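Who Eats What Before the 40 Lap Relay: A Report on Fueling at the Plurville Invitational
Enikő Major and Damián Carrasco, Sports Studies project, spring term
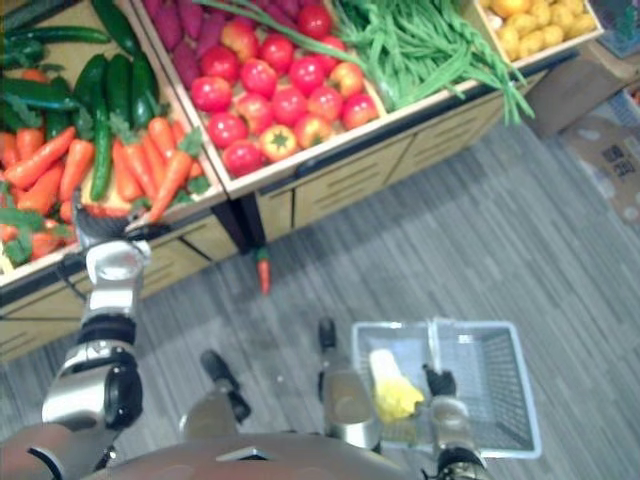
Our question was simple enough to fit on the sign-up form, and that is the main reason we picked it. We wanted to know if runners at the Plurville Invitational ate the way their coaches told them to, and if it made any difference to their splits.

The Cliltwood coach, Gisela Carrasco (Damián's aunt, declared here in the interest of science), hands her team a two-page meal plan each November. It favors rice, fruit and vegetables, and it has strong views on gas station nachos. Florkby's coach, Virgilio Sarmiento, told us his plan was "breakfast."

Method

Each runner kept a food diary for the week before the meet. We then compared the diaries with the relay splits. Total entries came to 2,428, of which 1,476 were usable. The rest were blank, unreadable, or said "same as yesterday" on the first day.

Results

Cliltwood runners followed the plan closely until the night before the race, when most of them went out for pizza together. Florkby ate breakfast. Florkby also won the relay by 2 seconds, a result Coach Sarmiento has brought up with us several times.

Hortensia Farías ran the fastest leg of the day for Cliltwood. Her diary lists oatmeal, cucumber sandwiches and one entire sleeve of crackers at 6 a.m.

Problems

One meet is too small a sample to say anything about diet. Damián also lost the stopwatch sheet for the Baek High team, so they were left out of the comparison. We would like to repeat the study next season with a shorter diary and a folder.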